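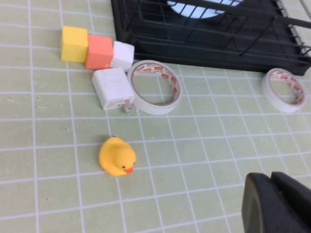
Makers' Room moves to Burside in September

The Dukasstead craft and hobby group will be leaving the old supper room at the end of winter and setting up in the Burside hall annexe. The first session in the new space is on a Friday in September, and the door will be open from 10 am as usual.

The supper room has served us well, but the roof over the kitchen end needs replacing and the hall trust has decided to do the floor at the same time. Work is expected to run into the new year. Even after that the room will be shared with the playgroup, which would leave us packing everything away after each session. The annexe has a lockable storeroom with shelving, so the sewing machines and the heavier tools can stay put.

Parking at Burside is off the lane behind the tennis courts. Please don't use the spaces along the front of the hall, as those are kept for the clinic. The ramp is on the western side and brings you straight into the main room without going through the foyer. If you come by bus, the Ridodside service stops at the corner and it's a short walk up the hill.

Session fees stay at $5, which covers tea, coffee and use of shared materials. Anyone bringing their own project is welcome to do so and pays the same. Children over 10 can come with an adult. We've had a few queries about younger children and the answer for now is the school holiday sessions only, when there are extra people on hand to help with cutting and gluing.

The council's small grants program has given us $3000 towards the fit-out. Most of that will go on lighting, as the annexe is dim on the southern side and the fluorescent tubes buzz. The rest will pay for four folding tables at a better height for standing work. The old trestles will be offered to other local groups once we've moved, so let us know if yours could use a couple.

A few notes on the storeroom. Shelves will be labelled by activity, with paper and card nearest the door, then fabric, then paint. Unlabelled bags left behind at the end of a session will go on the bottom shelf and be cleared out at the end of term. Blades and rotary cutters need to be returned to the red tin and signed back in. Two have gone missing since Easter, so please check your bags at home.

The bookbinding group will keep its own afternoon and carry on with the Oshima notebooks, the small ones with the stitched spine. There's room for newcomers. You'll need a bone folder and a sharp pencil, and thread is supplied. Quilters should note that the large ironing board isn't coming with us. The cover is scorched through and the legs no longer lock.

We could use a hand with the move itself. Trailers and utes would be especially handy, and so would anyone willing to wrap the glassware. Put your name on the sheet beside the urn or reply to this newsletter.

Keys to the supper room are due back before the builders start. If you have one at home, please drop it into the hall office, or leave it in the envelope on the kitchen bench.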